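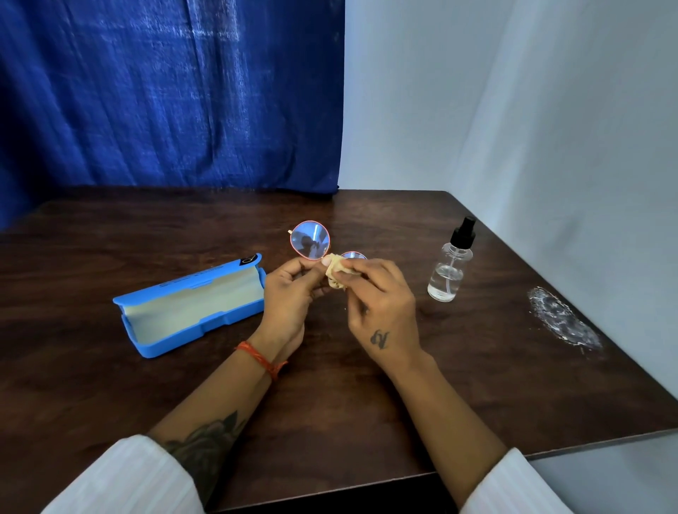 Home | Projects | Files | Forum | About

# riduteo-lens

Notes, data and code for a lens-wiping arm built on Saturdays in the Pelton shared workshop. Read the limits section before you clone anything.

## What this is

A tabletop arm that is supposed to clean a pair of glasses. So far it holds them well and cleans them badly. The repo has the gripper files, the motion scripts and 200 short clips of people doing the job by hand, recorded from head height. The clips are the part I would keep if the rest burned.

Rūta Avotiņš recorded and trimmed the clips. I (Ruairi Rutherford) did the arm, so complaints about the arm come to me.

## The clips

- one task per clip: glasses in one hand, cloth in the other
- dark wood table, blue cloth hung behind part of it
- case and spray bottle left within reach, positions vary
- 16 clips have no usable label for when wiping starts; they are in `unsure/`

Labels are `pick`, `hold`, `wipe`, `turn`, `put_down`. Rūta and I labeled the same batch separately and disagreed mostly on `turn`. I don't trust any score that leans on it.

The table is glossy and the lenses reflect. Off-the-shelf depth estimates put the lens surface somewhere inside the wood. We tried two fixes and kept neither.

## The arm

Nyitrai servos, printed links, a Wostance controller board bought used. Grip pads are cut from a bicycle inner tube. The left gripper pinches near the bridge, copied from how people hold a frame in the clips. Gripping by the temples bent the first test pair.

Pressure is the trouble. People change it all the time with the fingers behind the cloth, and you can't read that off video. Our arm uses one fixed value, set by me pushing on a kitchen scale.

## Results, such as they are

10 test runs in August, thumbprint on each lens, same cheap frame. The arm kept hold in 9. Both lenses came out clean enough to wear in two. In the others it moved the grease to the rim and stopped there, and the script logged a success every time, so ignore `success` in the logs until I rewrite it.

I have seen the forum post calling this "solved." I didn't write it.

## Limits

- thin metal frames only, no rimless
- don't use glasses you need
- spraying is done by a person; the arm has never touched the bottle
- few people in the clips, all at one table, so don't expect a model trained on them to travel

## Running it

`python replay.py --clip 9 --slow`

Keep `--slow` on. The fast mode works in simulation.

Filed under: Robotics, Home Builds, Datasets

We use cookies to remember your settings. Accept | Manage choices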